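Home | News | Storage | Kitchen | Subscribe

Reading time: 2 minutes

Breko puts its open wire basket on sale after shelf-life check on mixed produce

2/12/20

Kitchen goods maker Breko has started selling a black wire basket for countertop storage of fruit and vegetables, after a run of in-house checks on how mixed produce keeps when it is stored in the open and not in a closed drawer or paper bag.

The basket is sold under the name Mullitz and comes in one size. The company says the grid is welded at each crossing and that the rim is wider than the side bars so that it can be lifted from any side. A round base mat is sold separately. No lid or liner is planned for this version.

Breko product manager Rehema Mrema said the checks were set up to compare two loading patterns: one basket filled with a single kind of produce, and one filled with whatever a household might have on the counter. Each load was left for eight days at room temperature and turned once a day. Pieces were logged by skin condition at the start and at the end.

"Contact points are where you see the difference," Mrema said. "With a mixed load you have hard stems against soft skins. The grid gives air on all sides, but it does not stop one piece from pressing on another."
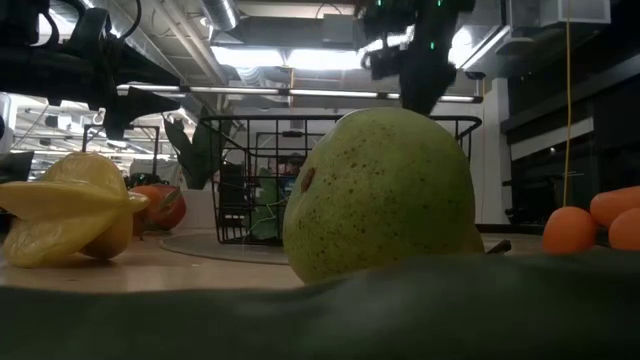
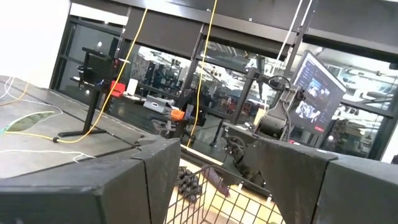
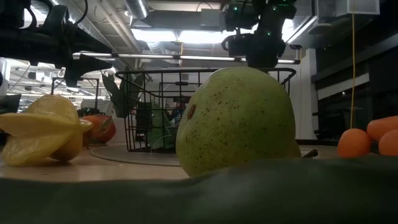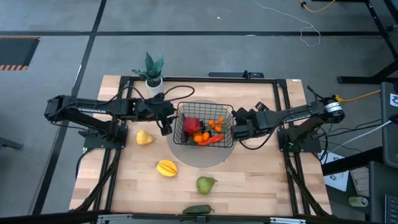
Mixed loads did worse than single loads on pressure marks and slightly better on mold, according to a summary Breko sent to retailers. The company puts the first result down to the order of filling. Large round pieces placed on top of small ones accounted for most of the marks, and long items were less of a problem when they lay across the top, as the red chili pepper does in the full basket on the gray mat. The printed guide now tells buyers to put firm items in first, to leave tomatoes and ripe pears for last, and to keep star fruit out of the basket altogether once the ridges begin to brown.

The guide also covers pieces that already have a blemish. A pear with one brown spot can be stored, but it should sit apart from the rest and be used within two days. Naledi Magagula, who wrote the guide, said an earlier draft had advised cutting out the spot and returning the pear to the basket. That line was removed - cut fruit is now listed as unsuitable for open storage of any kind.

Leafy greens remain the weak point. Breko's summary says they lost firmness sooner than any other item in the mixed load, and the guide recommends a covered container in the refrigerator.

The basket went to 131 stores in the first delivery. Nogueira, which distributes Breko goods to independent shops, said a second delivery is set for July. A deeper version with four feet is in development, but Breko gave no date or price for it.

Recent items
- Jandilent changes hinge on its bread box
- Finbarr Duggan on storing squash without a cellar
- Cotton produce bags: wash settings compared
- Þórey Þórarinsdóttir joins Nogueira as buyer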